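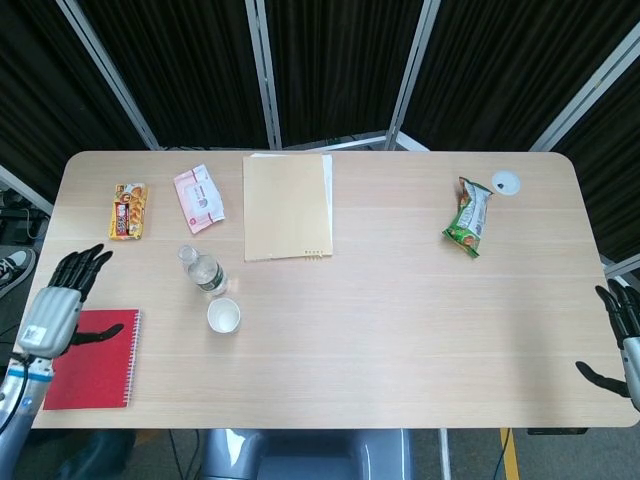 Table, morning

Started at 7:40 with the intention of clearing the table before anything else. The rule I set in March was that the table gets reset to bare wood at the end of each day. Compliance has been poor. The middle and the right-hand side are free, so there is room to work, but the back and the left have filled up again with the usual small stuff.

Red notebook, the spiral one, front left. Snack bar behind it, the yellow and red wrapper with the baked goods printed on it. Pink and white packet. Manila folder with a sheet sticking out of it. Water bottle on its side, cap toward the back. Paper cup. The green snack bag, crumpled. The round white thing next to it, which I have been moving from place to place for a week without deciding whether it is a lid or a coaster. It has a dark spot in the center. It does not fit the jar I thought it belonged to. Tried it again this morning, same result.

The bottle bothers me more than the rest. A bottle on its side on a flat table will roll if the table is out of level, and the left end of this one was low by 6 mm until I shimmed the leg. The shim is a folded piece of card and it compresses. Checked with the level after breakfast: bubble inside the lines, slightly toward the window. Acceptable. Will replace the card with a cut piece of hardboard when I next have the saw out.

Method

I have tried two ways of clearing and want to write down which one works, as I keep forgetting and going back to the worse one.

First way: pick up the nearest object, walk it to where it lives, come back. This takes a long time and I get distracted at the far end. Last time I took a pen to the hall drawer and spent the next half hour sorting batteries.

Second way: group everything on the table first, by destination, and then make one trip per destination. Kitchen, desk, trash, undecided. Paper goes with desk. The grouping happens standing in one place. I did it this way today and the whole job, excluding the folder, was over before the kettle finished its second boil.

The undecided pile is the weak point. Anything in it tends to return to the table by evening. For now it goes in the shallow box on the shelf with a limit: when the box is full, something leaves the house. The round white thing is in the box.

Folder

The folder took the rest of the morning. It holds the paperwork for the Ullwood shelving, and the loose sheet is the cutting list, which I pulled out a little on purpose so that I would see it. I saw it for several days and did nothing.

Aitana Llorente called about it at 10:15. She has the second set of measurements and they disagree with mine. Her figure for the alcove width is 494 mm and I had written 381. That is too large a gap to be a reading error. After some back and forth we established that I had measured between the skirting boards and the pipe boxing, and she had measured wall to wall at shelf height, above the boxing. Both numbers are correct. The shelves need hers for the upper two and mine for the bottom one. Rewrote the cutting list in full and threw out the old version so there is only one in circulation. Copied both widths into the notebook with a sketch.

She also asked whether I want the back edge scribed to the wall. The wall is not flat. Said yes for the upper shelves, no for the bottom one, where nobody will see it and things will be pushed up against the gap anyway.

The depth is still open. A depth of 40 mm more would take the big binders without overhang but would put the front edge past the door frame. Need to hold a piece of cardboard up there and look at it from the hallway before deciding.

Afternoon

Wiped the table down with a damp cloth and then a dry one, along the grain. The corners are rounded, so crumbs do not catch there, which was one of the reasons for keeping this table and getting rid of the old one. The finish has held up well. I use coasters when I remember and have one pale ring to show for the time I did not, on the underside of the spare leaf, so it does not matter.

Lucian Toma came by at 3:00 to return the clamps. He put his keys, his gloves and a bag of screws on the table within a minute of arriving. Said nothing. He took the keys and the gloves when he left and the screws are for me, 4 x 30, countersunk, correct for the brackets. They went straight to the desk pile. He thinks the answer is a tray: everything may land on the tray, nothing may land outside it. I have had a tray before. It became a smaller table with the same problem. He said mine was too big.

May try a small one. There is a shallow metal one in the cupboard under the sink that would take the notebook and a cup and not much else.

Left to do

Hardboard shim, left leg.
Cardboard test for shelf depth, then call Aitana.
New cutting list to the yard, once the depth is settled.
Find out what the white disc is. Check the bathroom jars.
Return Lucian's small level, which he forgot and I have been using.

9:20 in the evening. Table clear except for the notebook, which I am writing in.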